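ロボット学習特論 講義資料 第2部
模倣学習のための実演データの収集

1. 目的
本節では、多指ハンドによる組立作業を題材として、学習用の実演データを収集する際の基準を定める。受講者は、事前に配布したRendbridge計画の作業規程を通読のうえ出席すること。

2. 作業環境
作業台の天板は白色の発泡シートで覆い、前縁をテープで固定する。部品は、配電用の箱体、透明窓付きの蓋、スイッチおよびコンセントのパネルを用いる。箱体は蓋を外して中央に置き、DINレールが頭部カメラから見える向きとする。パネル類は皿の上およびその周囲に置き、整列させる必要はない。配置の偏りは学習結果に直接影響するため、試行ごとに位置と角度を変更する。
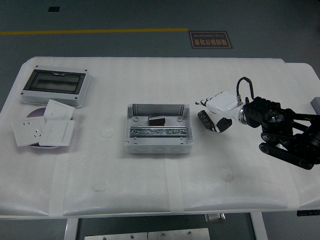
3. 収録手順
(1) アームを初期姿勢に戻し、ハンドが箱体に接触していないことを確認する。
(2) 収録を開始し、2秒間静止した後に操作を始める。
(3) 操作中の言い直しに相当する動作、すなわち把持のやり直しは、そのまま記録に残す。
(4) 終了後、成否および失敗の区分を記録票に記入する。

各班の収録数は、有効な試行で100件とする。無効とした試行も削除せず、別の区分で保存すること。

4. 提出
記録票とデータ一式を2025年6月27日までに提出すること。様式については、担当教員ゲプハルト・チュルヒャー(Gebhard Zürcher)に照会されたい。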